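Sirham sim data, a thread. We've been gathering demos for a two-arm robot in simulation since July, and I said I'd write up how it goes day to day.

The setup is simple. One person drives both arms from a desk, the sim records joint angles, gripper state and every camera, and each run gets saved as one episode. A learning system (we call ours Fisora) trains on the saved episodes later.

A session is 40 episodes. We used to do longer ones, but the driving got sloppy toward the end and we were throwing out a lot of the late runs.

Every episode starts with both grippers open and empty. The driver holds still for 4 seconds before moving. That gives us a clean start to line things up on.

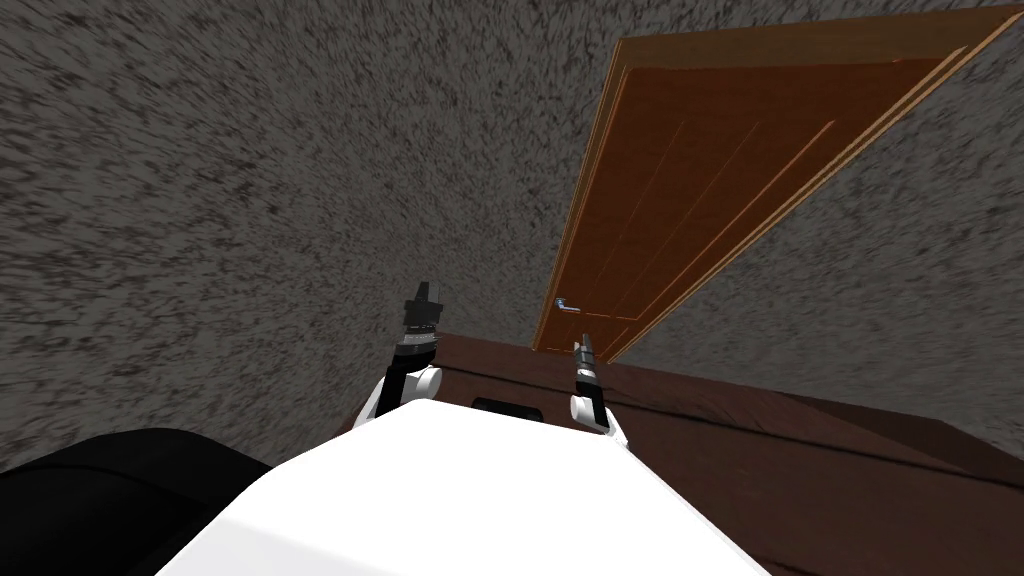

Clunov asked why we bother with a human driver when a scripted planner could turn out thousands of runs overnight.

We do use scripts for some of it. Plain reaching is fine scripted. The trouble is with grasps. Our planner comes in at nearly the same angle every time, and a policy trained on that has no clue what to do when it arrives a little off.

A person comes in off angle all the time, stops, backs up and tries again. We keep those episodes as long as the grasp ends up good. The corrections are the part I most want in the set.

What we throw out: runs where the driver paused to check something else, runs where an object passes through another object, and runs where the recording dropped steps. Last batch was 40 episodes and we kept 30.

The pass-through problem is worst on thin parts. Two fingers closing on a narrow handle will sometimes sink into it and the physics pushes everything apart. Smaller time steps help. They also make the sim slower to drive, so we went back and forth on it for a week before settling.

We change the wall and wood textures between sessions too. Some of them come out stretched or repeat in an obvious way. I used to fix those by hand. Now I leave them in.

The wrist cameras matter more than I expected. From the head camera an arm can hide the exact spot where the fingers meet the object. When I review a grasp I open the wrist view first and only go to the head view if something looks wrong.
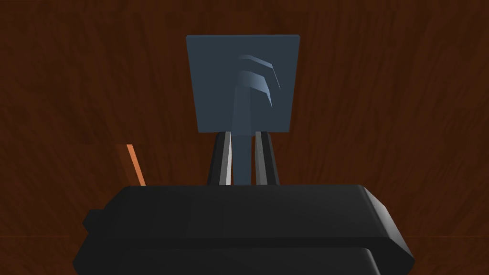 Labels come after that. Each episode gets a one-line instruction, a pass or fail, and a mark at the step where the fingers close. I do the marks myself. We tried pulling them from gripper width alone and it was wrong on 17 episodes, mostly ones where the driver closed, opened a bit and closed again.

File layout, for the people who asked: one folder per session, one file per episode, video stored separately so you can load the joint data without it. Failed runs go in their own folder. We don't delete them.

Next up is the same set of tasks with a second driver, same starting poses. I'll post the keep rate when that session is labeled.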